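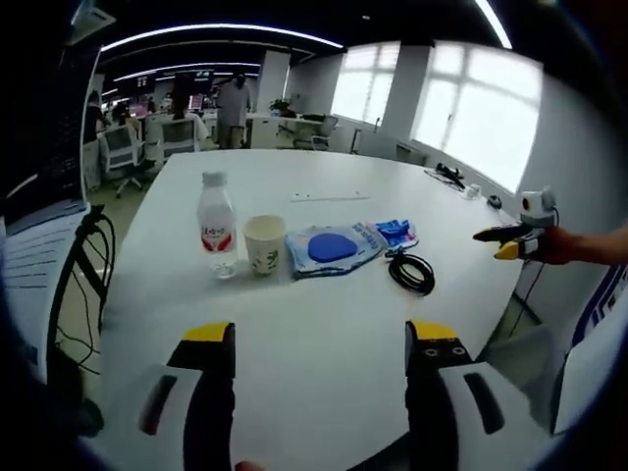 Bottle and paper cup on the white table.

Notebook, August. Skatico shelf speaker, second cabinet. Port tuning and wake word checks.

Start 9:40. Picked up from the last entry with the longer port fitted and the damping sheet off the rear panel. Driver is the Lorkau full-range unit, same sample as before. Amp board is the Brudik, firmware unchanged. Room heating off during sweeps because the duct rumble gets into everything below 60.

Near-field sweep, mic at the cone, then mic at the port mouth. Port output peaks lower than with the short port, as the model said it would. The dip at the cone lines up with it. Summed response is flatter down to the corner, then falls off faster. I prefer this to the old hump. Male speech no longer sounds like it is coming out of a box.

Still a narrow peak at 1197 Hz. It was there with the short port too, same frequency, so it isn't the port length. Stuffed the port with a sock and it stayed. Pressed hard on the rear panel during a steady tone and it dropped by a clear amount, then came back when I let go. Panel resonance. Put the damping sheet back on, centered, and repeated. Lower but not gone. Next try is a brace from the rear panel to the baffle, offset from center so it misses the terminal cup.

10:55. Distortion at 200 Hz, three drive levels. Fine at low and medium. At high the second harmonic climbs and there is a buzz I can hear from the bench. Traced the buzz to the ribbon cable to the mic array touching the inside of the top cap. Taped it down. Buzz gone, second harmonic unchanged, so that part belongs to the driver. Limiter threshold should come down a step in the low band. Note for whoever edits the preset: change the low band only. The last time both bands were lowered, the thing sounded asleep.

13:20. Wake word test. Phrase played from the small reference speaker across the room, 30 plays per condition.

Silence: no misses.
Music from the unit at medium volume: 2 misses.
Music from the unit at high volume, old port: 10 misses (from last session's page).
Music from the unit at high volume, new port: 6 misses.

Better, though I would not credit the port for all of it. The cable was loose for the old run and the buzz sits right next to the array. Need to repeat the old port with the cable taped before this goes in the report to Hlongwane. Same playlist, same order, or the comparison is worthless.

Echo canceller log shows the reference channel clipping on two of the six misses. Reference is tapped ahead of the limiter. It should be tapped after. This has been in the open list since the first cabinet and I am writing it down again.

14:45. Left the second cabinet on pink noise at medium level for the thermal run. Thermocouple on the amp heat sink and one on the magnet. Logger interval set to one minute. Do not open the back while it is running.

To do:
Cut brace, birch offcut, glue and one screw.
Rerun 1197 peak with brace, with and without damping sheet.
Old port, cable taped, full wake word set.
Move reference tap.
Order more gasket tape, the thin one. The thick one holds the baffle off its seat.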